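Does Rinsing Pasta Do Anything? And Other Kitchen Rules I Have Stopped Trusting

Posted Wednesday, July 4, 2018
Filed under: Kitchen, Complaints

Everyone else is outside with a grill today and I am inside arguing with a cookbook. The cookbook was a gift, so I won't name it, but on the first page of the pasta chapter it says you must never rinse pasta, in capital letters, and gives no reason. Two chapters later it rinses the noodles for a cold salad and doesn't mention the earlier page at all.

I have a low opinion of kitchen rules that come in capital letters. Most of them started out as decent advice for one dish, in one kitchen, with one stove, and then got copied until the dish fell off.

So back in February I started keeping a list of the ones I'd been following without thinking, and trying them both ways when I had the patience. My sister-in-law Dragica Petek got involved because she cooks for a living in Prerkbridge and enjoys telling me I'm wrong. She was right more often than I'd like.

Pasta first. If it's going into a hot sauce, rinsing makes it slippery and the sauce slides off. Fine. If it's going into a salad, rinse it, or you get a brick. Both of those have been true in my kitchen every single time, and I'd have been happy to read them in one plain sentence.
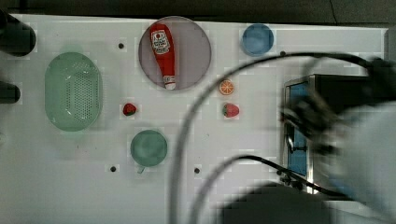
Green colander, ketchup, two strawberries.

Then there's oil in the water. The claim is that it keeps the noodles from sticking. I did it for years, on my mother's authority. I stopped for 3 weeks and noticed no difference, except that the pot was easier to wash. Stirring in the first couple of minutes did far more. Dragica says she has never put oil in the water in her life and looked at me as if I'd asked about leeches.

Salt is harder. "As salty as the sea" gets repeated by people who I suspect have not swallowed much sea. I tried it once and we ordered takeout. A palmful in a big pot does it for me, and if your sauce has bacon or olives in it, use less.

I also had a go at the fruit-washing business. There's a fashion for soaking berries in vinegar and water so they last longer in the fridge. My friend Ismail Fawzy swears by it and sent me a link to a post with 4000 comments, as though comments were evidence. I did half a box his way and left the other half alone. The soaked ones may have lasted a day longer. They also had a faint whiff of pickle, and Ismail says that means I used too much, and maybe I did, but I've noticed that when these tricks fail it's always the cook's fault and never the trick's.
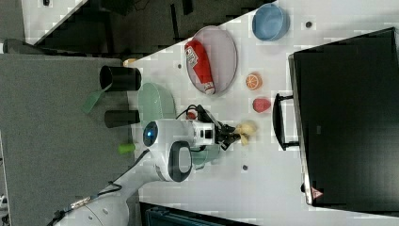 What bothers me more than any single rule is how certain they all sound. The knife people are the worst. I was told by a man at the Melow store that a dull knife is more dangerous than a sharp one, and I've heard it so often that I used to say it myself. My own scars are all from sharp knives. I'm willing to believe he's right about professionals who cut things all day. I make dinner. I'd want to see who was counting before I repeated it again.

Ketchup in the fridge or the cupboard is another one people will fight over at a cookout. Ours goes in the fridge because my husband likes it cold, and I can't find it in me to have a theory about it. I've eaten it from diner tables my whole life and I don't suppose those bottles were tucked in every night.

A few rules did survive. Letting meat sit before you cut it seems to be worth the wait, at least for a roast. Reading the whole recipe before you start is good advice and I still don't do it. And Dragica's one about heating the pan before the oil goes in has fixed my eggs, though she can't tell me why it works and I've read two explanations that disagree with each other.

Next on the list is whether onions need to be cooked as long as recipes pretend they don't. I already have an opinion about "golden in 6 minutes."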